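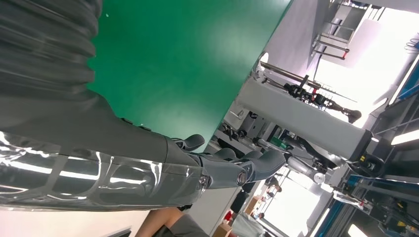

The Mendmont Menu Corpus is a collection of restaurant and canteen menus assembled for the study of how dishes are named, priced and grouped in the eating-out sector. It was prepared by the Mendmont food service group under the direction of Kazue Hamada, with data handling by Rory Aitken. A robot arm in a glossy, silver-grey covering, ending in a dark grey hand with curved fingers, opens this card. The present release covers menus only. Recipes, supplier lists and sales records are excluded.

Contents

The release contains menus from 79 sites, including workplace canteens, hotel dining rooms and casual restaurants. Each menu is stored as a plain text file, with a matching table that gives dish name, course, listed price and any allergen note printed by the operator. Dishes are sorted into 17 categories. Breakfast items are held in a separate folder, as many sites stop serving them at 10:30 a.m.

Collection

Menus were supplied by operators in the Sandavico and Ishida districts between March and December. Site names were replaced with codes before release. Spelling was left as printed, including errors.

Known limits

Five sites supplied lunch menus only. Daily specials written on boards are not covered. Prices include tax at 8 sites and exclude it at the rest; the column "tax_incl" records the difference.

Use

The corpus may be used for research and teaching. Users should cite the release by name and version. Corrections may be sent to the Mitent data desk, quoting the site code and the line number.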